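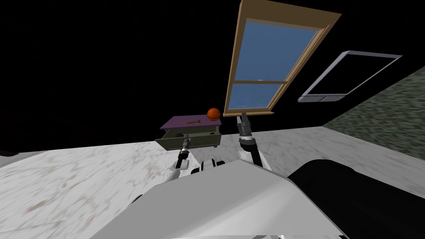

*Words: Rosângela Pimentel | May 21, 2023*

I'd been wanting to talk to the people at Stodier for ages, mostly because they're the only robotics firm I know that will happily chat about the things they got wrong. So off I went to Kultham, and spent a very jolly afternoon with their simulation lead, Godoy, hearing all about the drawer fault.

The short version: back in January, their two-armed robot was practising household jobs in simulation, and the left arm kept pulling on drawers that were already fully open. "It just wouldn't let go," Godoy told me. "You'd be sitting there thinking, right, that's the end of the runner, stop now. And on it went."

In a real kitchen you'd have a drawer on your toes (or worse). In simulation you get a red line in a log, and they'd been getting plenty. Out of 190 runs, 19 ended with the arm over its force limit.

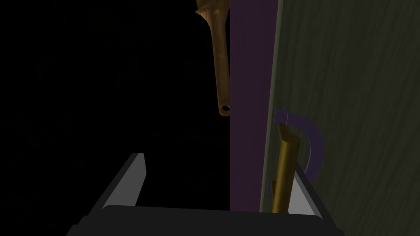 So what was it? Godoy's first guess was the gripper, and the team lost 2 weeks to that. They changed the finger friction, then the grip width, then the friction again. "I was so sure!" she laughed. "I'd told everyone it was the fingers. I'd even written it up."

The real culprit was Brudari, their in-house safety monitor, which was meant to cut the pull when the force climbed. It was averaging its readings over 30 samples, so a sudden spike got smoothed away until it was far too late. The setting had been copied over from an older project and left alone. 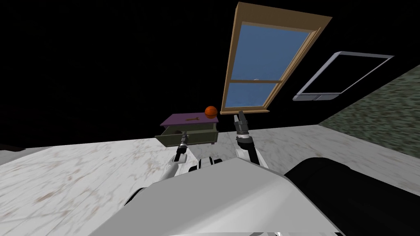 I asked what they do differently now. Every change to the monitor gets its own set of drawer runs before anything else is allowed in, and those runs are kept plain on purpose. It's a little cabinet with a green drawer and a purple top, a basketball sitting on it, and one arm at the drawer while the other keeps its gripper empty. "If the monitor can't look after that," Godoy said, "I don't want it anywhere near a person."

She's still a bit cross about those weeks spent on the fingers, I think. The write-up is still on their shared drive, with her correction pasted in at the top, and new starters get sent it in their first week.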